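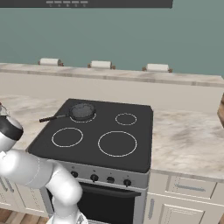
Work in December went mostly into the stove tasks, the part of the Kotian kitchen set that was furthest behind at the last report. The set needs recorded examples of an arm working at a cooktop: moving cookware between burners, turning knobs, opening the oven door. All of it is collected in simulation, with an operator steering the arm and the recorder saving joint positions, gripper state and the camera views. Most pan tasks now begin with the frying pan on the back-left burner and its handle pointing left over the counter, and that start pose caused more trouble than we planned for. The operator has to bring the gripper in from the left side without running the arm into the front of the stove, and early attempts often ended in a collision stop. We changed the arm's base position in the second week and the problem mostly went away.

## Where the collection stands

We have 46 accepted demonstrations for "move pan to front burner" against a target of 55. The remaining ones are scheduled for the first half of January. Knob turning is further behind, with 12 accepted. Oven door opening hasn't started beyond a few trial runs, none of which we are counting.

An accepted demonstration is one that finishes the task, has no collision stop, and passes replay. Replay means the saved actions are run again from the same starting state and have to reach the same result. We added this check in the fall after finding that a number of older recordings looked fine on video but didn't reproduce. It costs operator time and we still think it should stay.

## Knob turning

The knobs are the slow part. They sit close together on the front panel, and the fingers have to close on one without bumping the next. The leftmost knob is the worst because the arm comes in on that side and blocks part of the operator's view. Operators have been switching to the wrist camera for the last bit of the approach, which helps, but the switch shows up in the recordings as a pause before the grasp. A model trained on these will likely learn the pause too.

Two ways to deal with it are being tried:

- Trimming idle steps from the recordings after the fact. Easy to do, but on a few recordings it cut a real slow movement along with the pause.
- Giving the operator both views on screen all the time. Bevus sent an updated teleoperation build that supports this, and the first sessions with it were smoother.

If the second one holds up we will drop the trimming script and re-record the demonstrations with the longest pauses.

There was also a fault in the stove model. The knobs had almost no friction, so a light touch would spin one past its stop and the success check would still mark the episode as done. Skodent corrected the joint settings. Everything recorded before the correction has been thrown out, and the knob count given above includes only what came after.

## Scene variation

The work plan calls for changes in layout and finish between recordings so the model doesn't tie the task to one kitchen. Counter and wall finishes are now swapped automatically at the start of each session. Pan position is varied by hand for the moment. Loose items on the counters and ledges are still placed from a fixed list, and we would like to randomize those as well, but the placement tool sometimes drops objects halfway into a surface and someone has to check each layout before recording. A fix is in progress.

We did not get to lighting changes this period. They move to the next one.

## First training run

One small training run was done on the pan demonstrations, mainly to confirm that the data loads and the action format is right. It did load, after we fixed a unit error in the gripper channel. The resulting policy reaches the pan handle from most starting poses and then tends to close the gripper too early. We don't read much into this yet given the size of the set. No training has been done on knobs.

## Budget and schedule

Spending is within plan. Operator hours ran over on the knob task and under on the oven door, and the two come close to canceling out. The storage contract with Rinus was renewed at the same rate. No change to the overall end date is requested.

We do ask for one change. The plan lists the oven door as due at the end of January. With the re-recording on knobs, the end of February is more realistic, and we would prefer to move that item back instead of starting it with the old teleoperation build and having to repeat it.

## Next period

- Finish the pan demonstrations and freeze that part of the set.
- Record knobs with the two-view build, starting with the leftmost.
- Fix object placement and turn on randomization for loose items.
- Add lighting changes to the session start script.
- Write the success check for the oven door. The draft accepts a door that is barely cracked open, so it needs a minimum angle.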